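Monday, bench notes, Dovham returns room

Started 7:40. Two carts of mixed returns from the Surner kits, 192 pieces. Arm did the first sort into trays, I did checks and rework. Zuzana on labels until lunch.

Grip pads swapped before start. Close force left where Čestmír had it. Stopped twice, both times on small handles that sat too near each other. Cleared by hand and restarted, log has the times.

What has changed for us: the bending and reaching is mostly gone, but the standing and watching is new and more tiring than I expected. Fenna used to sort and talk. Now she waits for the light. She asked for a stool at the stop button – ordered one from Bolleck.

Pace is still set by the arm. I would like a pause that any of us can press without it counting as a fault. To raise with Svetozár.

Hand tools after the break. Rakes and forks in the tray and beside it, pink scoop further up.
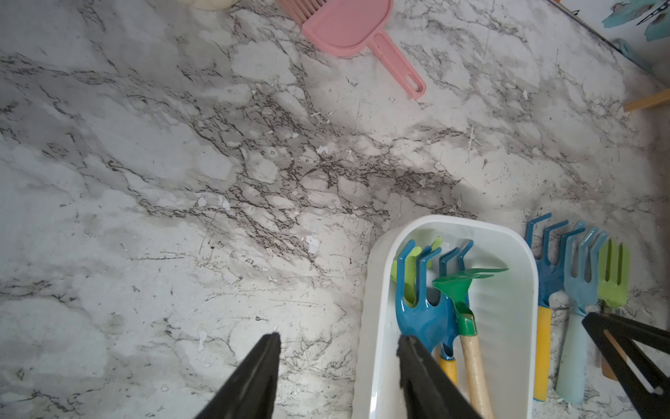

Zakhar read this at shift change and wants it noted that the pause should come before any change in speed. On nights there are two people for both carts, and a fault on the sheet gets asked about the next morning, so they let it run when they would like to stop it.

Fair. Will put both points to Svetozár together. Pads back on the charger shelf, spare set in drawer 2.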